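**Why does my arm stop when it gets near the laundry basket?**

I get this one a lot! On our Trisetti it was fault 383 -- the left gripper lost its signal and the arm froze. The cause was a teal connector that hadn't clicked in.

**But the green light is on. Doesn't that mean it's fine?**

Nope. Green means power, and I fell for it too.
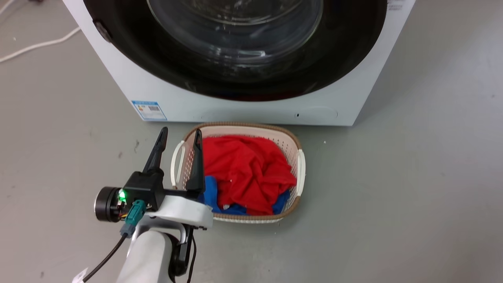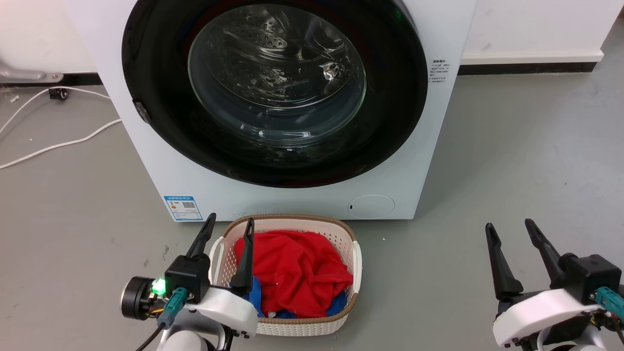 Kimville, September 20, 2020

**Can I just push the plug back in?**

Hit the stop first, please! Dwayne Hutchins reseated his live in July and got his thumb pinched. Then check both grippers.

**Will it come back?**

Ours has done 1,319 grabs since the fix without a fault. If yours keeps quitting, write to Veerle Segers at Cluvus.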